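4.2 Finding the Trailhead, and What Walkers Did Next

I'll start with the part of the study that surprised me most, which was how much of a day on the trail gets decided before anybody leaves the parking lot. When I first drafted the survey I had one lonely question about arrival. Matilde Pacheco, who walked every mile of the Quiroga loop with me and argued with me for most of them, talked me into adding a full page. I'm glad she did, because that page gave us the best material in the whole project.

We collected 695 completed cards across the three trailheads (Irkside, Stumow and the Quiroga lot at the north end). Of those, 644 had the arrival page filled in well enough to use. The rest were blank on that side, or so rained on that I couldn't read the pencil. I left them out of everything in this section but kept them in for Section 4.1, where only the front of the card matters.

Irkside is the easy one. You come off the county road, there's a brown sign, and the lot opens up on your right before you've had time to wonder whether you missed it. People who started there mostly wrote things like "fine" or "no trouble," and several of them didn't bother with a comment at all. Stumow is another story. The turn comes right after a bend, the sign faces the wrong way for anybody driving up from Ginunville, and the gravel road past the cattle guard looks like somebody's driveway (I turned around there myself on my first visit, and I had the map on my lap!). The comments from Stumow were longer and a good deal crankier, and they gave me plenty to work with.

What I wanted to know was whether a bad arrival changed the hike. The short version is that it seems to. Walkers who told us they had trouble finding the lot were more likely to pick the short spur to the creek over the full loop, and they set off later in the morning. Quite a few wrote that they had planned on the loop and then "ran out of day." I can't say that the missed turn caused the shorter walk. Somebody who doesn't look up directions may also be somebody who doesn't plan on a long hike. Matilde thinks I'm being too careful about this, and she may be right, but the cards only asked people what they did and I'd like to stay inside that.

Figure 3. 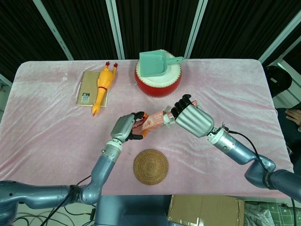
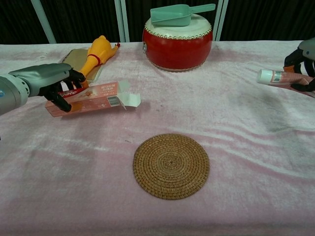

Figure 3. Two views of the pink-covered table, with robotic hands at work over it.

Going back to the cards, the next thing I looked at was the trail itself past the first junction. The loop climbs 3603 feet if you add up every rise, a number that scares people when they see it on the kiosk board. It shouldn't, or not as much as it does. The climbing is spread over the whole distance, and only the stretch above the old quarry is steep enough that I had to stop and pretend to look at birds. Still, a fair number of walkers at Quiroga wrote that they read the board, talked it over, and took the creek spur. I'd call that the kiosk doing its job badly. A total with no picture of where the climbing falls doesn't tell a family with small kids what they need to know.

We tried a different board in May. It showed the same total, but with a plain side view of the trail underneath and the quarry stretch marked in a darker line. I painted it on my garage floor and it wasn't pretty - the lettering wanders uphill toward the right. All the same, the comments changed in tone. Walkers began naming the quarry stretch, saying they had saved their water for it or turned back just below it, and one couple thanked us for the warning and then complained about the mosquitoes for the rest of the card. Before the new board went up, hardly anyone named a particular part of the trail unless it was the overlook.

The overlook deserves a few lines of its own. You reach it by a set of log steps from the west side, and on a clear morning you can see the water tower at Ginunville and the long ridge behind it. I had expected it to be the favorite spot on nearly every card. It did well, but the shady bench by the second footbridge kept turning up too, often with a note about lunch. I went and sat on that bench for an hour one noon to see what the fuss was about. There's a breeze that comes up the creek, the seat is wide enough for two people and a cooler, and you can hear the falls without having to scramble down to them. I understood it after that, and I'd put a second bench there if the county asked me.

Dogs were the other topic people wanted to talk about, and we hadn't asked about dogs at all. Comments ran both ways. Some walkers loved meeting them, some had been jumped on at the narrow part near the culvert, and a few dog owners wanted to know why there's no water spigot at Stumow. I don't have a good way to count opinions that people volunteered in the margins, so I've only used them to shape the questions for the next round. The revised card has a dog question on the back, right under the arrival page, and it leaves more room for writing. Copies of both versions are in the appendix, along with the hand-drawn map we gave out at the Irkside lot.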